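The Jacket Procedure

The instructions had come with the room. Orakzai found them taped inside the wardrobe door at Fultthorpe House on the night he moved in, typed, six paragraphs, unsigned. The first five dealt with the radiator, the window catch, the bins and the two kinds of key. The sixth dealt with jackets.

A quilted jacket, it said, is to be opened flat on the bed, front side up, before folding. Both sleeves are to be extended. The filling is to be leveled by hand from the collar down, one channel at a time. The zipper is to be left until last.

He ignored this for most of a winter. He owned one quilted jacket, navy blue, bought at the Clivard outlet for a job in cold storage that had lasted nine weeks. It hung on the door. When the job ended it went on hanging there, and the filling sank toward the hem.

In June he was offered work at Wegener, on the coast, starting in three days. The allowance was one suitcase. He measured the suitcase and then he measured the jacket, rolled, and the jacket took up over half the depth. He rolled it tighter. It opened again while he was looking for string.

Shoaib Orakzai was a man who read manuals after the fault had occurred. He went back to the wardrobe door.

He pushed the bedding up against the wall and laid the jacket down on the sheet. He extended the left sleeve. The right one would not lie straight and he let it go off at an angle. Then he began at the collar, pressing with the flat of the hand and working outward to the seams, and at the fourth channel he felt something that was not filling.

It was a piece of paper, behind the lining, about the size of a bus ticket. The lining had been opened there and sewn shut again with a thread that did not match. He had never sewn anything in his life. He cut the thread with the nail scissors.

The paper was typed. It had the same worn letter e as the sheet on the door.

Level the filling before you fold, it said. You will be tempted to roll it.

He sat on the floor for a while. Then he put the paper back where it had been, and since he had no thread he closed the lining with a safety pin. He finished the remaining channels. He folded the sleeves in, left over right, brought the hem up to the collar, and pulled the zipper to the top. The jacket went into the suitcase with room for the shoes.

Before he left he added a line to the sheet in ballpoint, under the sixth paragraph — Thread is needed. He left one key on the windowsill and kept the other by mistake.

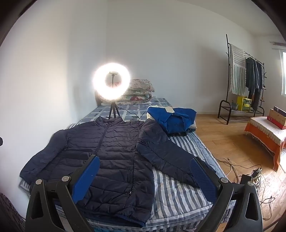
Hằng Bùi: I liked the sixth paragraph more than the note in the lining. My mother folded ours sleeves first as well, but she did the zipper before anything else and would have argued with your landlord about it. Does he ever send the key back?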